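Workshop Tips: Handling Engine Valves on the Bench

I picked up a few of these at the Jelen open day in January, where Zinhle Masilela ran the parts handling demonstration. Half of it was about automation and the other half was plain bench practice, and most of that works in a home garage.

Clear the table first. The demo bench was bare and white, and a small keeper or a curl of swarf shows up on it right away. A sheet of white melamine does the same job at home.

Set the valve down on its head. Laid on its side it rolls, and a nicked stem will chew up a guide.
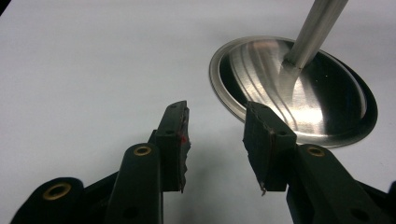

Engine valve on the bench at the open day, gripper fingers open in front of it.

Check the pads on anything that grips — pliers, vise jaws, pickup tools. Ragged pads let polished metal slip. Zinhle's rule is to look at them every 100 picks and change them by 2,000, ragged or not. For hand tools, I look before each job.

Grip by the stem where you can, and keep fingers off the seating face. Wipe with a lint-free cloth before measuring.

Keep valves in order. Punch holes in a strip of cardboard, number them by cylinder, and push the stems through. A strip with 6 holes fits in a desk drawer.

Dull shop lights help too. A hard lamp on a shiny valve head throws streaks that look just like scratches.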